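Ticket 1513
Subject: Dark marks on gray work surface, bench 2
Opened by: Eyerusalem Dinsa
Assigned to: Rok Petkov
Product: Coste matte top, dark gray
Status: Waiting on parts

Reported problem

Small dark marks on the work surface that stay after the daily wipe. I noticed them in July when I moved the yellow plate to the back. Daily cleaner is Trultgate, sprayed on and wiped with a dry cloth.
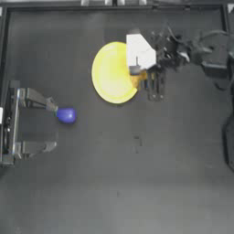
Bench 2 has had the same top since it was fitted, and the raised border has never come off. I need to know if this is dirt or damage before we order anything. The marks are faint and sit a little below the middle of the open area, well away from the plate, so I doubt they come from dishes being dragged. A fingernail doesn't catch on them. Bench 1 gets the same cleaner and has none.

Reply, Rok Petkov, 9:40 am

Please try these in order and note the result.

1. Warm water and a drop of dish soap, soft cloth, no pressure. Dry it fully. Result (E.D.): no change.

2. White eraser, light strokes, on one mark only. Result (E.D.): slightly lighter, the rest as before.

3. Look at the top from a low angle and check for dents. Result (E.D.): no dents. The marks are small and close together in an uneven group. 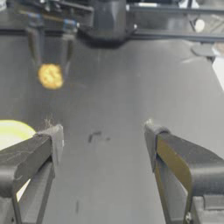
4. Stop using the Trultgate spray on this top until the new cleaner arrives. Result (E.D.): done, bottle moved to the sink.

Update, Rok Petkov, 2:15 pm

Treating this as surface marking, no replacement for now. I ordered the Emetti cleaner for matte tops, 300 ml, part 18 on the Kesport list. Use it once and leave the top clear overnight. Ticket stays open until Eyerusalem confirms.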